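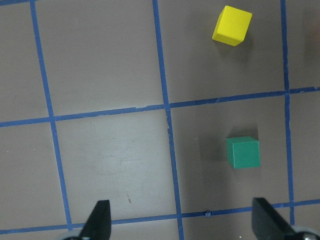

If you own one roll of blue painter's tape and a tabletop, you own the best sorting station I've ever used. I started taping grids for screws and jar lids, and now half my projects begin with one (my sister rolls her eyes, but she copied it by Thursday!).

## Laying the grid

Cover the table with brown paper if you care about the finish. Pull it snug and tape down the corners before anything else.

- Run your long strips first, all in one direction, then cross them.
- Use a scrap of wood as a spacer. I keep a 72 mm offcut in the drawer just for this.
- Press with a fingertip from the middle of each strip outward. Wrinkles love the crossings, so go over those twice.
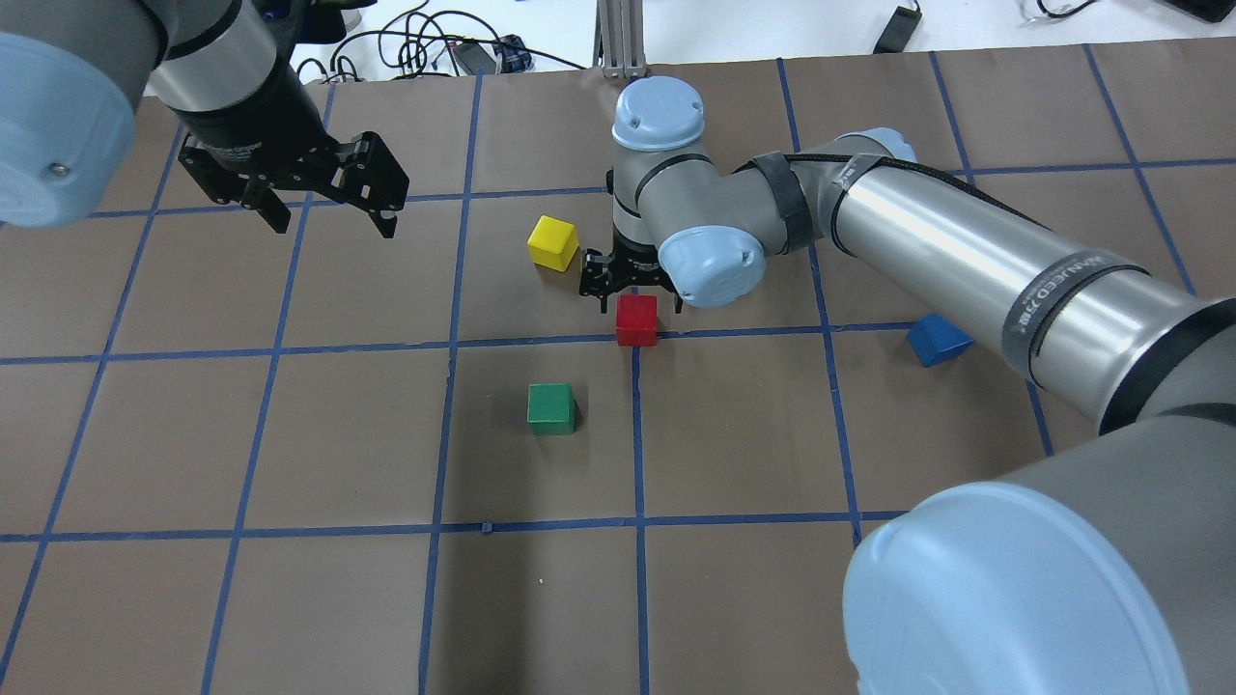 Don't fuss over perfect right angles. A line that leans a bit still tells you where one cell stops and the next begins, and that's all you need from it. Paraskevi squares hers with a carpenter's square and it looks gorgeous, but mine sorts buttons just as fast!

## Trying it out with blocks

Before you trust a grid with tiny parts, test the cell size with something chunky. Small colored wooden cubes are perfect: bright against the brown, easy to grab, and they stay put when you bump the table.

1. Set a few down in different cells and leave plenty of open space between them.
2. Pick each one up and put it somewhere else. If your fingers knock the neighbors, go bigger on the cells.

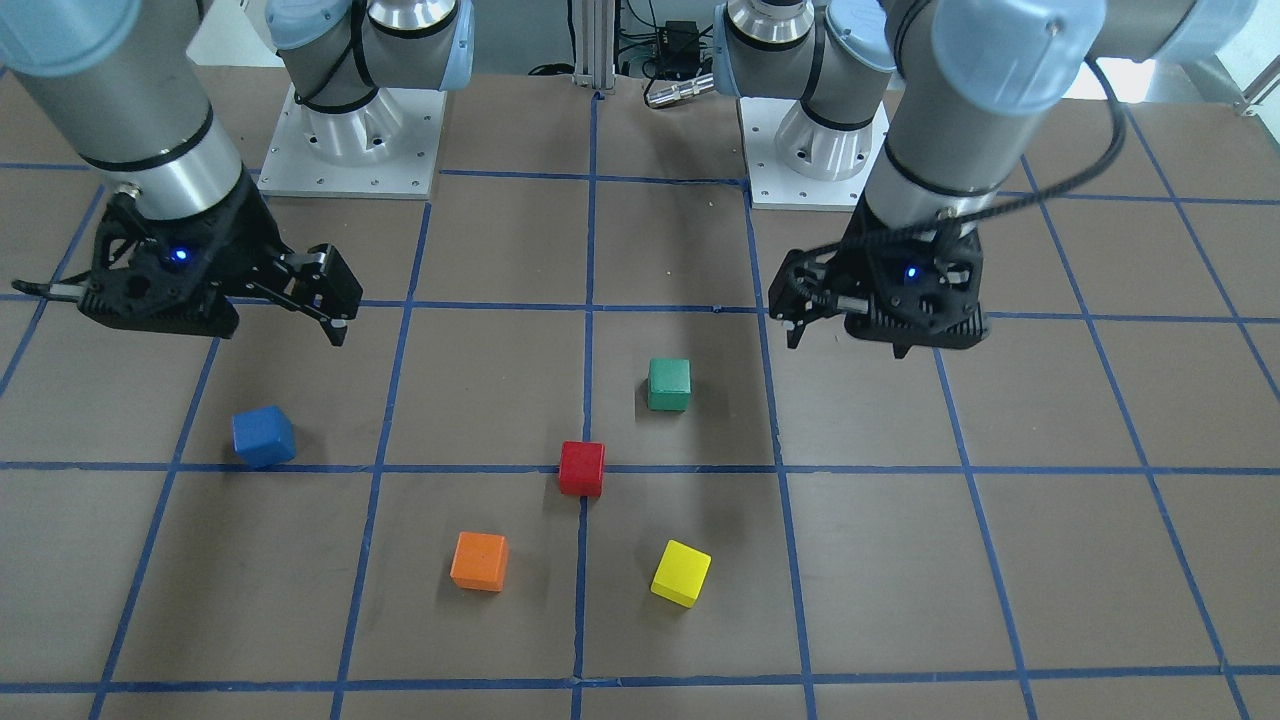
3. Give each color a home cell and pencil its name in the corner, straight on the paper.
4. Move anything sitting on a line. Pick a cell and commit, or you'll be guessing later. 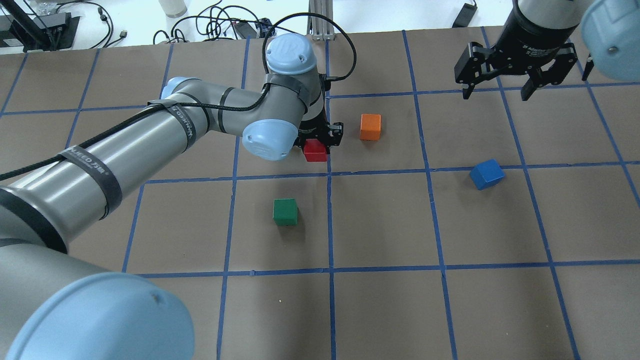 ## Getting the tape up again

Peel slowly, folding the tape back over itself. On bare wood I never leave it longer than 8 days. On paper it can stay as long as you like, and when the sheet gets scuffed you just roll the whole thing up and start fresh. Laying a new one is half the fun!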